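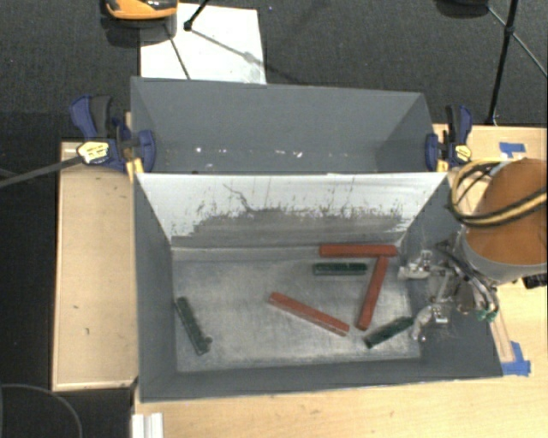

*Long red blocks and shorter green ones in a well-scratched grey bin.*

## Why do old boxes get so scuffed?

Have you ever tipped out a toy box and had a good look at the bottom of it? Most of us never do, as we're far too busy with the toys! But the inside of a box has been quietly getting older all the while, and it has plenty to show you if you give it a minute or two.

Look at the sloping wall in our picture. Near the top it is still bright white. Lower down it has gone grey, and in between there's a raggedy band of dark marks and streaks. Why would the bottom look so much more worn than the top? Well, think about where things end up when you drop them into a box. They slide and bump their way down (gravity sees to that), and then they stay low, knocking about near the floor. The low parts of a box usually get far more rubbing than the high parts.

Rubbing has a grown-up name, which is **friction**. When two things slide against each other, tiny bits can be scraped away, much too small to notice. One slide does hardly anything. Hundreds and hundreds of them can wear through a coat of paint, and a hard corner can leave a scratch all in one go.

### Try it at home

Find a cardboard box, a wax crayon and 3 building blocks.

1. Colour a patch on the bottom of the box, nice and thick.
2. Put the blocks in and tilt the box gently from side to side 14 times.
3. Take the blocks out and look closely at your patch, and at the undersides of the blocks too.

Can you find any new marks? If you can't, pop the blocks back in and have another go, tilting a bit more steeply!

*From the Sunbridge Book of Everyday Questions*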